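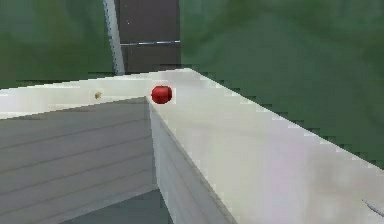 Assunta Marino told me the first draft of this chapter was a lie, and she was right. I'd written that you make a budget, you stick to the budget, and at the end of the month there's money left over. She read it over my shoulder and said that she had made 49 budgets in her life and kept to maybe two of them, and would I please write the chapter for people like her.

Home Contents Chapters Glossary Answers to Odd Problems Index

Search this book Enter a word or phrase Go

Chapter 4
Where the Grocery Money Goes

So let's start over. In Chapter 3 we sorted household spending into fixed costs (rent, the car payment, anything that shows up at the same amount every month) and variable costs, which wander. Food is the big wanderer. It's also the one people argue over most, at least in my house, and the one where a little arithmetic pays you back fastest. I love this chapter! I've taught it so many times that I can smell the chalk when I sit down to write it.

Here's my own story, and I'm not proud of it. The April after I moved to Perden for my first teaching job, I decided I could feed myself on $300 a month. I had no reason for picking that number except that it was round. I wrote it on an index card, taped the card up over the sink, and felt like a very responsible adult for about 12 days. Then I added up my receipts and found I had $63 left for the rest of the month, with nothing in the house but rice and half a jar of mustard.

What went wrong? I hadn't been eating steak. I'd been making small trips. I'd stop at the corner store on the way home for milk, and while I was there I'd pick up bread, and some cheese to go with the bread, and a bag of those sesame sticks (I still can't walk past them). Each trip felt like nothing. In this chapter we'll call that kind of spending drift, and you'll learn to measure it.

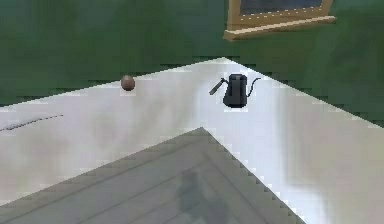
Drift is the difference between what you planned to spend over some stretch of time and what you did spend, and we'll always write it as spending minus plan. If you went over, your drift is positive. If you came in under, it's negative, and you should be pleased with yourself. Students mix up the sign constantly, so write the subtraction out in words the first few times. I still do when I'm tired.

Let's try one. Suppose the Toma household plans to spend $300 on groceries in a month and the receipts come to $423. Their drift is 423 minus 300, or $123. Now, is $123 a lot? You can't tell yet. For a family that planned on $300, it's a whopping 41 percent over. For a school cafeteria it would hardly show up in the books. That's why Section 4.2 brings in relative drift, where you divide the drift by the plan, and from there on we'll mostly be working in percents. If your percents are rusty, go back and do the warm-up at the end of Chapter 1 before you go any further. It's short.

The other big idea in this chapter is unit price. You already know it from the little orange or yellow tags on the store shelf, even if you've never stopped to read one. We'll spend two full sections on it, because stores don't always make it easy: one brand of oatmeal is priced by the ounce and the one right beside it by the pound, and there you are in the aisle trying to divide by 16 with a cart bumping your heels.
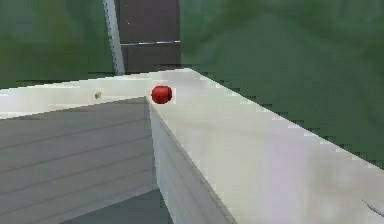
You'll need a calculator for Sections 4.3 and 4.4, and for the project you'll need two weeks of real receipts. Start saving them today, please, before you read another page! Ask whoever does the shopping where you live. If that's you, even better. Paper or phone, either is fine, and it doesn't matter whether the numbers look good or terrible. I've had students bring in beautiful receipts that taught them very little, and one young man whose receipts were nearly all gum and iced tea, and he wrote the best project in the class.

Words to know before Section 4.1

Plan: the amount you decide on ahead of time.
Drift: spending minus plan, in dollars.
Relative drift: drift divided by plan, written as a percent.
Unit price: the price divided by the number of ounces, pounds, or pieces.

Try this first

Without looking anything up, write down what you think your household spends on food in a week. Fold the paper and tuck it inside the back cover. We'll come back to it in Section 4.5.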